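Desk height, tabletops and sore shoulders: what finally worked for you?
Home Office & Craft Rooms > Furniture

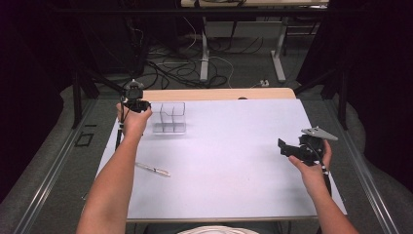

White top on the light wood desk.

jussara_f
Hello all, long-time reader and very occasional poster. I've been putting together a corner of the spare room where I can pay bills, sew a little and write letters to my aunt, and I've ended up with the arrangement everybody's grandmother would have come up with, a second top laid over an old desk. The desk came from a school sale in Idville and I love it dearly, but the surface had gotten so scratched that my pen kept falling into the grooves. So now there's a smooth top over it and my handwriting looks like a grown woman's again!

My trouble is the height. With the extra top I'm sitting a bit low, and by the end of a long evening my shoulders are up by my ears. Do I raise the chair, cut down the desk legs (my husband turned pale when I said this), or take the top off and refinish the wood underneath? I'd love to hear what you all did, and please don't be shy about telling me I'm being silly.
Jussara Figueiredo

DorleyPines
Not silly at all, and welcome! Please don't cut the legs. I did that to my mother's desk and I still feel bad about it every time I walk past. Raise the chair first and put something under your feet if they dangle. I use an old hymnal box with a folded towel on it, and I've been perfectly happy for 6 years.

mapleandthread
I'm going to disagree with Dorley, with love. Raising the chair is fine for letters, but she says she sews too, and then you've got a foot pedal to think about. Put the pedal up on a box and it slides all over creation. I'd take the top off and refinish the desk. Sand it, a few thin coats of something hard, let it sit as long as you can stand, and you've got your old height back.

DorleyPines
Maple, you have more patience than I do, and a garage besides! Some of us would be sanding in the kitchen.

Rosimeire M.
I've been on both sides of this one. I refinished mine in March with the windows open, froze half to death, and the finish still felt tacky when I leaned on it in June. Then I gave up and put a top over it just like Jussara's, and I wish I'd done it from the start. What I'd look at is how thick the top is. Mine was a heavy old thing, and changing it for a thinner one made more difference than I expected. I got it cut at Falcão, the lumber place, and it cost me $45 with the edges sanded. The man there was very kind about my measurements, which I'd written on the back of a church bulletin.

Also, put a grippy mat between the two layers. I use the Siltent kind and trim it with kitchen scissors.
Rosimeire Mendonça

mapleandthread
Tacky in June means the coats went on too thick or too cold, Rosimeire. I'm not scolding! But I wouldn't want it to put people off.

Rosimeire M.
You are scolding a little, and I probably deserve it.

jussara_f
You are all so good to me. I tried the chair this afternoon with a big dictionary under my feet, and it's better for writing, but Maple is right that the sewing pedal is a nuisance. I'm going to measure the top tonight and ask about a thinner one on Saturday. My husband is very relieved about the legs.

DorleyPines
Tell him he's welcome. And do let us know what they charge you, my sister's been after one for her card table.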